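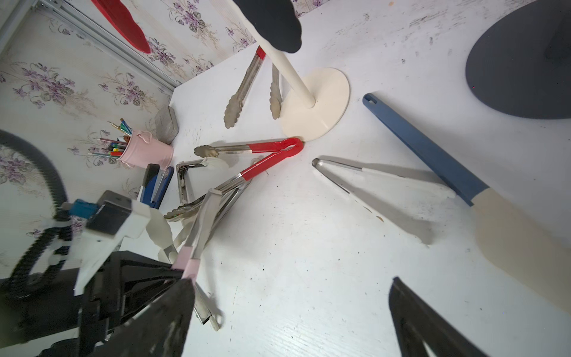 4 min read

Gronanov Hanging Utensil Stand, Item 1643

Reviewed by Glenys Lockyer for the Equipment Lending Office, Trititz Community Kitchens
16 August 2026

Search equipment reviews Enter keyword or item number Search

The Equipment Lending Office purchased two Gronanov utensil stands in May, one in cream and one in dark gray, to replace the drawer in which tongs had previously been kept. The drawer had been the subject of repeated complaints. Tongs without a working lock sprang open inside it, caught on one another, and on several occasions prevented it from being opened at all. This review covers nine weeks of regular use.

The stand consists of a round base, a slender pole and a set of small hooks at the top. The pole screws into the base by hand, and the hook section is pressed on afterward. Assembly requires no tools. The printed instructions are brief but adequate, although the drawing for the hook section is small and should be read in good light.

Tongs are a demanding test for a product of this type. They are long, they are heavier at one end than the other, and manufacturers do not agree on how they should be hung. Our collection includes stainless steel pairs with scalloped heads, pairs with silicone heads, and pairs with colored handles and a hanging loop at the hinge. Those with a generous loop go onto a hook easily and come off with one hand. Pairs with a small or flat hinge opening require more care, and staff were advised to lock them closed first where a lock is fitted. 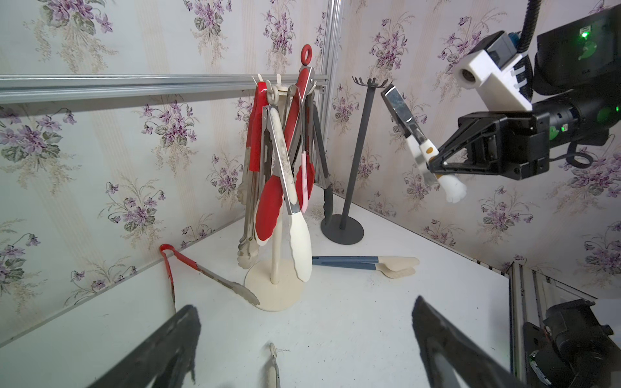 Five pairs is the load we recommend. The stand will accept more, but the heads begin to press against the pole and against each other, and removing a pair from the back usually disturbs its neighbors. Longer tongs should be placed on opposite sides. Gronanov states a limit of 400 grams per hook, and none of our tongs exceeds it.

Stability is satisfactory on a flat surface. Cameron Sheehan, who supervises the evening classes, reported that the cream stand tipped once when all of the heavier pairs had been hung on the same side. It has not done so again now that the load is spread. The base would benefit from additional weight, and we have written to the supplier to say so.

Cleaning is straightforward. The base and pole may be wiped with a damp cloth and mild detergent. The curve of each hook collects grease and is best cleaned with a narrow brush. Tongs must be washed and fully dried before they are hung, as water otherwise runs down the arms and gathers on the base. The cream finish shows marks sooner than the dark gray, and purchasers with a choice of color should bear this in mind.

The stand is less suitable for kitchens with limited counter space or low shelving. Clearance is needed above the hooks to lift a pair free. A wall rail such as the Bjarnason may be the better purchase in such cases.

Rating: Recommended, with reservations regarding the weight of the base.

Questions about this review may be directed to Vaughan Tawhiri at the Equipment Lending Office.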